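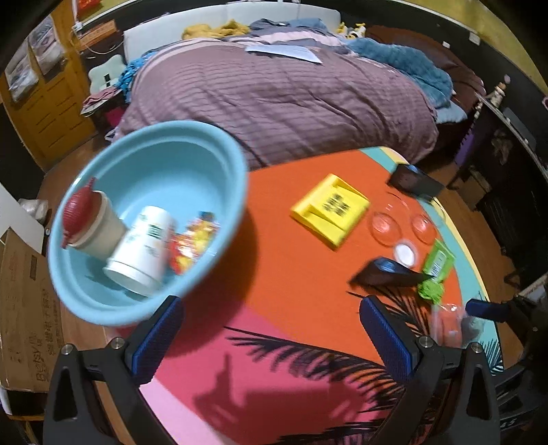
Bedroom table with the basin, the yellow tray and the small stuff. Bed behind.

April 2018, Tuesday

Right, table notes, while I still remember what I meant by my scribbles. I've got a sheet of A4 covered in arrows and one word that could be "lid" or "bed", so let's get it down properly.

The question for the week is still the one Aled wrote on the whiteboard: what does a person want near them on a bedroom table, and what has just washed up there? We've been talking about the Tuketti tray as if it was going to live on a nice bare desk with one pen on it. It won't. It'll live on a table like this one, with a loud printed top and a bed right up behind it, and it'll have to share with a basin.

I do like that surface, I have to say. Orange-red going off into pink, turquoise round the border, black palm leaves over on the right. It's cheerful! It is also a nuisance for finding things on. Dark things near the palm print take a second look, and I kept putting my hand out for leaf. Worth remembering when Sajib does the colour trials, as he's been doing all of his on grey card. The yellow tray held up fine, I could find it every time without thinking. The clear round dishes I lost twice, and one of them has a bit of orange tint to it, on an orange table, so there you go.

The basin

Light blue, plastic, left-hand side. I'd assumed the basin would be the problem and it ended up being the bit I would keep. Anything tall or wobbly goes in there and stops being a worry: the beige cup with the red ribbed lid, the white bottle with the green printing (on its side), and the crinkly packet in red and orange and yellow that had tucked itself in behind the bottle. None of those three would be happy in a shallow tray. The bottle would roll, for a start.

What I don't like is the packet at the back. Soft things go down behind hard things and then you've got a bottle to lift before you can get at them. I tried swapping the order, packet at the front and bottle behind, and it was better for ten minutes and then I'd put the bottle back in front again without noticing. So that's habit, and a divider would only be one more thing to put the packet behind. Leave it. Mollah had a divider in all the drawings from December and I argued for it at the time, so this is me officially changing my mind, in ink.

If we ever do our own basin, and I'm not saying we should, I'd want it lower on the side facing the chair. Reaching over a rim all afternoon gets tiresome.

The tray

Only one thing in it in the photo, the white label with the black characters, and I think that's the most useful finding of the day. A tray with one flat thing in it gets left alone. The moment I added a second flat thing, I added a third, and then it was a pile with a tray under it. Aled said the same about his hall table and I didn't believe him.

The raised lip is good. High enough that the label doesn't slide out when you nudge the tray along, low enough to get a fingernail under the edge of something flat. Picking up a flat label from a flat floor is fiddly though. I tried pushing it up against the lip and letting it ride up, which works if the corner between floor and lip is rounded and doesn't if it's square. The draft drawing has it square. SAJIB PLEASE ROUND THE CORNER. I will say it in person too, but I want it written down so I can point at it.

The right-hand side

This is where it all goes to pot. Going by what was out: black rectangular box with the blue patch on the corner at the far side, the clear dishes in front of that, little white round container below them, then nearer to me the black wedge-shaped thing with the blue top, the green package standing up next to it, and the clear plastic bag with something dark half in it. No container for any of it as a group. Everything is a container already, pretty much, and I think that's why it never got a home. You look at a dish and think, well, that's put away, it's a dish.

I had a go at sorting it three ways.

By size first, biggest at the back. Looks lovely. Useless. The box was at the back already, so all I'd done was line up the rest in front of it like a school photo, and I still had to look at every one.

Then by how often I'd reach for it. Much better, except I was guessing, it being a bedroom table and me being sat at it for one afternoon. The proper way to do this is to leave a sheet by the table for a week and put a tick each time. I'll ask for that next time. (Aled has the tick sheets from the Dasumell kitchen, the ones with the squares too small for anybody's pen. Make the squares bigger.)

Then by shape, which I only tried out of stubbornness: round things together, boxy things together, floppy things together. I liked this one the most! The two dishes and the white container sat as a little round family, and the box and the wedge could go side by side. The bag and the green package were the leftovers, and I moved the package over to the basin, where it was no trouble. The bag I never solved. Bags don't have a shape, they have whatever shape you left them in. I'd be tempted to peg them to the edge of the tray, and there's a clip in the Drinalis range that would do it, if it'll go over a lip that thick. Haven't tried. Will borrow one.

So, shape beats size, at least with my hands and this lot of objects. I wouldn't put it any stronger than that.

The bed

I know the bed isn't in the brief. But it's right there past the table and it kept making itself useful, so it's going in. Mauve striped comforter, yellow blanket bunched up by the headboard, the teal fuzzy one heaped on the right, the blue knitted throw on the left, and a sheet of white paper lying flat on top of it all. A bed next to a table is the overflow. You can see it as plain as anything with the paper. Where else would you put a sheet of paper if the table's full? I put my own notes down there before I'd thought about it, and then the clipboard, and then I sat on the clipboard.

Two things follow from that, and I'd like us to talk about both on the Thursday call.

One, if the tray frees up a patch the size of a sheet of paper at the edge of the table, it has earned its keep. I measured the free patch with everything lined up by shape and I could get A4 down with a bit to spare. With everything by size, no chance.

Two, soft background matters for the photos. With the blankets behind, the little things on the table don't stand out much, and the toy by the headboard (small, yellow, plush, very much the star) pulls your eye straight past the yellow tray. For our own catalogue shots I'd pull a plain cover over the bed. For working notes I'd leave it just how it is, that's how people's rooms look.

Sizes and money, before I forget

The big tray on the drawing is 100 mm deep and I think that's stingy. I cut a card one at that size and the round dishes wouldn't sit two abreast with room for fingers. The small insert is 70 mm and that's spot on for one dish, don't touch it. Lip thickness on the card was 2 mm, doubled over, and it felt fine to pick up.

The tooling minimum is still 2,000 pieces according to Sajib's last email, so whatever we settle on we'd better like it. I'd rather hold a month and get the corner right. Aled disagrees, he says a square corner is a look. It's a look if you never have to get a label out of it, Aled.

Jobs

Me: cut a second card tray with a rounded inside corner, deeper front to back. Write up the shape sorting so it makes sense to someone who wasn't there.
Me again: borrow a Drinalis clip and try it on a bag, any bag.
Sajib: colour trials again, on something printed this time. A loud oilcloth or a bit of curtain would do.
Aled: tick sheets, bigger squares. Also my tape measure, the short one, if it's in your bag.
Mollah: drop the basin divider from the drawing, keep the old version in the folder in case I change my mind back.

Queries for later. Does a lid count as a flat thing or a round thing? I had the dishes down as round without once thinking about what'd happen when they're open and there are twice as many bits. And the cup with the ribbed lid, should that be in the basin at all, or is it there only from being tall? Try it on the table next time, over by the palm leaves, and see how many times I knock it.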